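Brustus Cell Rules 3: review
Reviewed by Gearóid Brophy, November 2022

Brustus Cell Rules is a checking package for simulated robot cells. You load a model of the arm and the work surface, choose a rule set, and it reports where the layout breaks your house rules. I used version 3 at Drembridge on a tabletop pick task before any hardware was ordered.

Rule sets are plain text files. The supplied one covers approach angle, clearance round the gripper and the spacing of loose parts. Each rule has a number, a limit and a severity, and the report quotes all 3. Tadhg Keogh rewrote our clearance limit to 50 mm in a few minutes without opening the manual.

The viewer is basic. The arm and small parts are drawn on a bare slab, with no floor or guarding, so anything to do with access or fencing has to be checked elsewhere. With the gripper pointing straight down, the red block and bar to its right are easy to pick out – the small white pieces much less so against the pale surface. I would make strong contrast between part and table a house rule for any model sent out for review.

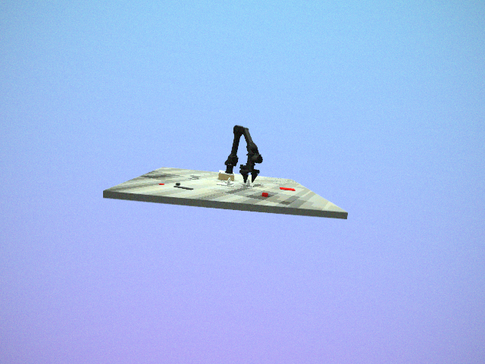
Reporting and limits

Reports export as text or as a spreadsheet. Waivers need a name and a reason, and they expire when the model changes. Holside's older checker let them stand indefinitely, which is poor practice.

A clean report is no substitute for a risk assessment. The manual says so on page 3, but the green banner in the program suggests otherwise and should be reworded. Rule numbers also change between releases – keep the old file with the project records.

Support comes through Ní Bhriain and was prompt. Recommended for layout checks at design stage.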